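Bullano Walking Route Planner
Set-Up Guide for Local Offices

Section 4. Adding and Grading Street Segments

4.1 Purpose of this section

This section explains how to enter street segments in the Bullano planner, how to grade each segment for walking comfort, and how to submit a finished route for review. It is intended for office staff who have completed Section 3 and who hold an editor account. Staff with a viewer account may read segment records but cannot change them.

A segment is a length of street between two junctions. A route is a chain of segments in walking order. The planner builds its printed maps and its spoken directions from segment records, so an error in one record will appear in every route that uses it.

4.2 Before you begin

Confirm that the following are available:

- Your editor sign-in name and office code.
- The paper survey sheets for the district.
- The current street list, issued with the May 2026 edition of this guide.
- Street-level pictures, if the surveyor supplied them.

NOTE: Survey sheets printed from the February street list may still be used. Segment numbers above 1054 do not appear on those sheets and must be written in by hand.

4.3 Creating a segment record

1. Sign in and open the Districts page. Select the district name from the list on the left.

2. Select New Segment. A blank record opens with the next free segment number already filled in. Do not change this number.

3. In the Street Name box, type the name exactly as it appears on the street list. Do not shorten words such as Street, Lane or Terrace. The planner treats a shortened name as a separate street.

4. In the From and To boxes, enter the two junctions. Always enter the junction with the lower number first, whatever the direction of the survey.

5. Enter the length in meters. If the length is greater than 200, divide the street into two or more segments at a convenient landmark, such as a gate or a side path, and create a record for each.

6. Select Save Draft. The record is now visible to your office only.

CAUTION: The planner signs you out after 17 minutes without activity. Unsaved entries are lost and cannot be recovered by the support desk.

4.4 Entering the surface and edge details

1. Open the draft record and select the Surface tab.

2. Choose one surface type: asphalt, concrete, brick, stone, gravel or earth. Where a segment has more than one type, choose the type that covers the greater part of its length and describe the other in the Remarks box.

3. Choose the edge type for each side of the street: raised curb, flush edge, open drain or none. If only one side could be surveyed, leave the other side set to Not Recorded.

4. Select Pictures, then Add. Pictures should be taken along the line of the street so that the surface and at least one edge can be checked by the reviewer.

Concrete street surface with raised curb

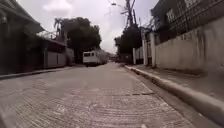
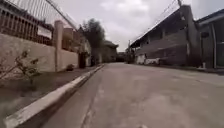
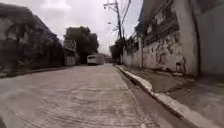
5. Enter a short remark for any joint, crack or break in level that a person using a cane, a stroller or a wheelchair would need to know about. Give its distance from the From junction. Remarks such as "poor in places" will be returned by the reviewer.

6. Select Save Draft.

4.5 Assigning a comfort grade

Every segment must carry a comfort grade. The grade is entered by the person who walked the segment. It may not be assigned from pictures alone.

Grade A: Suitable for all walkers at all times of day.
Grade B: Suitable for most walkers. Some care is needed at crossings or after rain.
Grade C: Suitable for confident walkers only. Shared with vehicles, steep, or without a continuous footway.
Grade X: Not to be used in a published route.

To enter the grade:

1. Open the Grade tab and select the letter shown on the survey sheet.

2. Enter the surveyor's initials and the time of day of the survey.

3. If the sheet shows a grade for daylight and a different grade for darkness, select Split Grade and enter both.

NOTE: A segment graded C in darkness is left out of evening routes automatically. No further action is required from the office.

4.6 Submitting a route for review

1. Open the Routes page and select the segments in walking order. The planner will draw a red line across any gap between one segment and the next.

2. Close all gaps before continuing. A gap usually means that a junction has been entered twice under different numbers.

3. Select Submit. The route passes to the Wotstead review desk, where it is checked against the street list and the survey sheets.

4. Keep the paper sheets until the route status changes to Published.

Routes in the Mulcahy district are reviewed separately and should be addressed to Lakmal Bandara. Questions about grading, including disputed grades, should be addressed to Darragh Ó Gríofa at the Wotstead desk.

CAUTION: Do not edit a segment while a route that contains it is under review. The route will be withdrawn and must be submitted again in full.

Section 5 describes the printing of route leaflets.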